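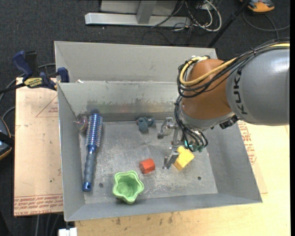

Pusivwood Workshop Guides Builds Tool Wall Log in
Search the guides... Go
Guides > Picking bench > Setting up the bins

Setting up the bins

By now the arm should be bolted down, powered and happily going to its park position when you ask it to. If it isn't, go back to the previous section and sort that first, because I'm going to assume from here on that you can jog it about at slow speed and that you know where your stop button is without looking.

This part took me an entire January evening the first time and I now get through it before the kettle's boiled. It's mostly fiddling with metal tubs and cables!

What you'll want within reach: the two bins, a bar clamp, a tape measure, a marker pen, a few hook-and-loop straps and a bucket of odds and ends to pick up. My bins came from a catering clearance place in Marnville and the straps are Dreßler ones, but any wide strap will do (don't use thin zip ties on the cables, they bite in).

CAUTION: Arm powered down and stop button pressed in for steps 1 to 4. Both hands will be in the place the gripper goes.

1. Clear the bench and wipe it over. Ours in Plestby is 1720 mm long, which leaves a decent bit of spare top at each end. If yours is shorter, put the bins in first and see what you've got left before you make any holes.

2. Set the picking bin down so its centre is 465 mm from the front of the arm's base. Put the second bin right behind it, edges touching.

3. If either bin rocks, slide some flat sheet underneath. Acrylic offcuts are great for this and you can leave the protective paper on. Push down on each corner in turn and keep shuffling until nothing clicks.

4. Clamp the bin at a corner on the side away from the arm. Snug is fine – you're stopping it from creeping, and if you really lean on the clamp you'll bend the lip. Then draw round the foot of the bin with the marker so that you can put it back after cleaning.

Note: Have the clamp handle pointing outwards. I had mine facing in for weeks and kept teaching the arm lovely paths straight through it.

5. Now the cables. Release the stop, power up, and jog the arm to the far corner of the bin at your slowest speed. Watch the loop at the wrist as it goes. You want a loose curve that opens and closes as the joint turns, with no straight, tight bits at any point. Bring it back, then do the other three corners.

6. Strap the bundle where it lies along the arm, leaving the loop free. Run the four corners again. If a cable drags on the rim of the bin, take the strap off and feed a bit of slack back the other way.

CAUTION: The thin wires down by the gripper are the ones you'll break. Check them every session, and if you spot a nick in the sleeve, stop and replace the wire. Tape doesn't count as a repair (I've tried).

7. Set the hover height. Jog the gripper up until the fingertips are 348 mm above the bin floor, measure it with the tape with the arm stopped, and save that as "hover". Every pick starts and finishes there.

8. Set the floor limit. With the fingers open, come down in the smallest steps your controller allows until a sheet of card only just slides beneath the tips. Go up one step and save. Do this near the middle of the bin and then check it in the corners, as cheap bins are hardly ever flat.

9. Tip in your odds and ends. I like a proper mixture: a hairbrush, a toy or two, some chunky blocks, a little cup. Something shiny, something see-through and something with an awkward shape will teach you far more than a tub of identical cubes. Spread them out a bit for the first go and save the big heap for later.

10. Run one pick at slow speed with a hand on the stop button. Any object you fancy. Lift to hover, hold for a moment, lower it again and let go.

Note: Scratches on the bin floor are normal and you'll collect plenty. A fresh deep gouge means your floor limit has slipped, so go back to step 8.

If the bin moves at all during step 10, re-seat it on your marker line and do steps 4 and 8 again before carrying on to the camera section.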